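Acheter un robot pour l'atelier : comment fait-on les comptes ?

Publié le 18 octobre 2019
Rubrique : Les machines et nous
Lecture : à partir de 9 ans

Quand tu veux un vélo, tu regardes son prix. Ensuite tu penses au casque, à l'antivol, à la pompe. Tu te demandes aussi où le ranger et qui réparera les freins. Pour un robot, les adultes font la même chose, avec plus de papiers.

Prenons Peltberg, une entreprise qui prépare des colis de jouets et d'articles de sport. Dans son atelier, des personnes trient des balles, des cubes et des petites voitures dans des bacs. Le travail est toujours le même et il fatigue les poignets. Peltberg se demande donc si des bras robotisés pourraient en faire une partie.

Première étape : écrire ce que le robot doit faire

Avant de téléphoner à un vendeur, on écrit une liste qui s'appelle le cahier des charges. On y met les objets à attraper, leur taille, leur poids et l'endroit où il faut les poser. On y met aussi la place disponible dans l'atelier.

Chez Peltberg, l'objet le plus lourd pèse 213 grammes. C'est peu. Un gros bras de l'industrie automobile coûterait bien trop cher pour cela et prendrait toute la pièce. Un bras plus petit suffit, à condition que sa pince s'ouvre assez pour saisir une balle.

Une balle est d'ailleurs un bon objet pour les essais. Elle est ronde, elle roule et elle s'écrase un peu quand on la serre. Avec un cube, le problème est différent : il faut que la pince arrive bien en face des côtés.

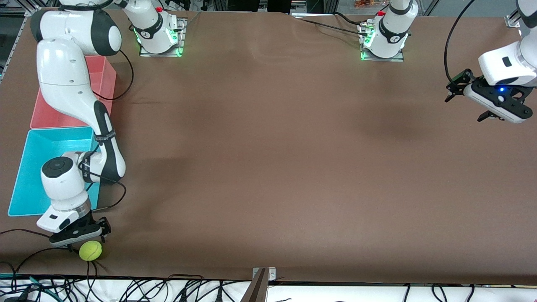

Pourquoi ne peut-on pas comparer les robots seulement avec leur prix ?

Le prix affiché par le vendeur ne comprend souvent que le bras. Il faut encore payer la pince, le transport, l'installation, la formation et les réparations. Deux robots vendus au même prix peuvent donc coûter des sommes très différentes au bout de quelques années.

Deuxième étape : demander des devis

Un devis est une feuille où le vendeur écrit tout ce qu'il propose et combien cela coûte. Peltberg en a demandé deux, l'un à la société Higuchi, l'autre à la société Mosudness.

Le devis de Higuchi est le moins cher en bas de la page. Mais en le lisant ligne par ligne, on voit que les pinces sont en option. « En option » veut dire qu'il faut les payer en plus. Celui de Mosudness comprend les pinces, les câbles et deux jours de formation. Une fois les pinces ajoutées au premier devis, les deux totaux se ressemblent beaucoup.

Il reste la question des pièces de rechange. Les doigts d'une pince s'usent, comme les semelles des chaussures. Mosudness vend une paire de doigts 23 euros. Higuchi ne donne pas de prix, alors il a fallu lui écrire pour le demander.

Troisième étape : ne pas oublier ce qui entoure le robot

Un bras doit être fixé sur quelque chose de solide, sinon il bouge et vise mal. On compte donc une table et des plaques de fixation. Il faut aussi des prises électriques, un ordinateur, et des bacs pour ranger les objets. Pour tout ce matériel, sans les bras, Peltberg a prévu 1806 euros.

Il y a aussi la sécurité. Même un petit bras peut pincer les doigts. On prévoit un bouton d'arrêt d'urgence et, selon le robot, une barrière ou une zone tracée au sol. Cette ligne du budget ne se supprime pas quand on veut faire des économies.

Et puis il y a le temps. Quelqu'un doit régler le robot, le nettoyer et le surveiller. Ces heures de travail sont payées, elles vont donc dans le tableau avec le reste.

Quatrième étape : essayer avant de signer

Peltberg a choisi de louer le matériel pendant un mois avant de l'acheter. L'essai est prévu en décembre. Il porte le nom de projet Stelis. Chaque jour, les bras devront ranger environ 100 objets, et une personne notera ceux qui tombent ou qui finissent dans le mauvais bac.

Si les bras laissent tomber trop d'objets, l'entreprise pourra changer de pince, choisir un autre modèle ou garder le tri à la main. La location coûte de l'argent, mais beaucoup moins qu'un achat raté.

Les mots à retenir

Budget : la somme que l'on prévoit de dépenser, et la liste de ce que l'on veut payer avec.
Cahier des charges : la liste de ce que la machine doit savoir faire.
Devis : la proposition écrite d'un vendeur, avec les prix.
Entretien : tout ce que l'on fait pour qu'une machine continue à bien marcher.

À toi de jouer

Choisis un objet que ta classe aimerait acheter, par exemple un aquarium. Écris son prix en haut d'une feuille. En dessous, note tout ce qu'il faudra payer la première année pour s'en servir, puis fais l'addition.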